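Gridum Simulation Workcell
Set-Up and Operation Guide

Section 7. Good Practice for Tabletop Pick-and-Place Tasks
Revision issued 22/10/2019

7.1 Scope

This section applies to all pick-and-place tasks prepared in the Gridum simulator, including tasks that will later be transferred to a physical Trokotik arm. Operators shall complete the steps in 7.3 before recording any trial that is to be counted toward task approval. Sites working under a Femby license should also consult the site supplement supplied with it.

7.2 Before You Begin

Confirm that the scene file has been saved under a new name. Trials recorded in an unsaved scene cannot be replayed and will be rejected at review.

Confirm that the gripper model in the scene matches the gripper named in the task sheet. Finger length and finger shape both affect the approach height set in step 4.

Note: Object sets released before September use the older weight table. Update them from the Hrynyshyn library before use.

7.3 Preparing and Running the Task

1. Load the room and the table. Check that the robot base stands on the floor and does not intersect the table.

2. Place the target container and the objects named in the task sheet. Objects that are not part of the task may remain on the table if the task sheet lists them as distractors.

3. Run the settle command and allow 600 simulation steps to pass. Inspect the scene from at least two viewpoints. Any object found beyond the edge of the table shall be entered in the scene log.

4. Set the approach height. The open fingers must clear the tallest object along the planned path.

5. Start the trial at reduced speed. Bring the gripper down over the object with the fingers vertical, close it, and lift.

6. Move the object to the target container. Lower it until it is just above the surface, then pause the trial and inspect the grip before release. 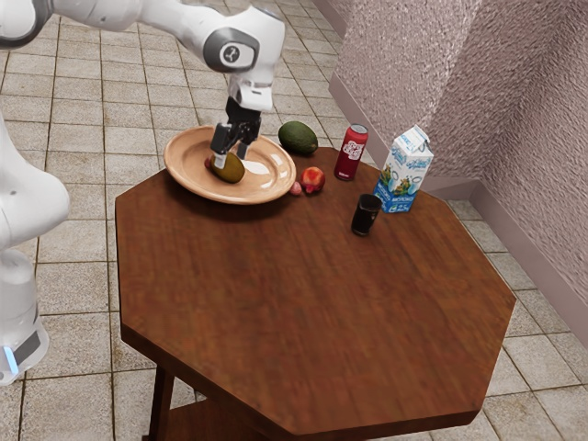 Figure 17. Gripper closed on the fruit over the plate (step 6).

With the trial paused, verify that the fingers are on both sides of the object and that neither finger passes through the container. If either condition is not met, stop the trial and return to step 4.

7. Resume the trial. Open the gripper fully before raising the arm. Record the final position of the object and save the trial.

CAUTION: Do not raise the arm while the gripper is still opening. On a physical arm this may drag the object or tip the container.

CAUTION: A grip that holds in simulation may fail on real produce or packaging. Contact settings shall be checked against the physical gripper before transfer.

7.4 Records

Each saved trial is given a number by the system. Trial numbers shall not be edited or reused, including those of failed trials. If trial 2,337 fails, for example, the repeat attempt is saved under the next free number, and both are kept.

Failed trials shall be marked with one of the reason codes in Appendix B. The code "Other" requires a written remark.

7.5 Changes to an Approved Scene

Moving the table, the robot base or the target container cancels the approval of a scene. Changing only the room surfaces or the lighting does not, provided that the change is entered in the scene log before the next trial is run.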